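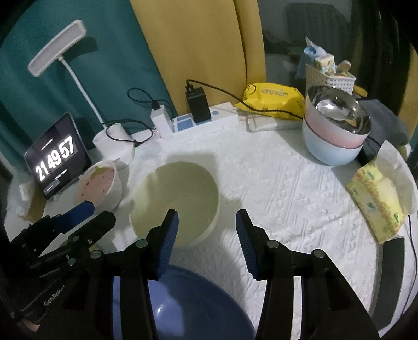

Two hand-held grippers over bowls on a quilted table cover, with a desk lamp and tablet clock behind.

Tundbridge, 2/25/21

Rácz publishes care routine for hand-held grippers

Rácz has published the full care routine for its hand-held grippers, covering pad changes, pivot pins and the check made before each session. The routine was written at the Nornwood workshop and applies to every pair the firm has on loan.

Users are asked to wipe the ridged pads with a damp cloth, then open and close the fingers fully 30 times. A finger that drags or stops short should be taken out of use — most often a pivot pin has worked its way out and needs seating again. Pads are changed in pairs after 288 hours, or sooner if the ridges have gone flat.

"People tend to oil the linkages, and then the oil gets on the pads and the bowls start slipping," said Noémi Orbán, who runs the workshop. "Leave them dry. If a pin squeaks, send the tool back to us."

The routine also sets out how to match a left and right tool. Both are closed on the same gauge block and the readings must agree before the pair goes out again. Turel, which supplies the gauge blocks, will check them each April.

Replacement pad sets are held at Nornwood under part number 169. Repairs take 3 working days from receipt.

Contact: Noémi Somogyi, press office, Rácz, Tundbridge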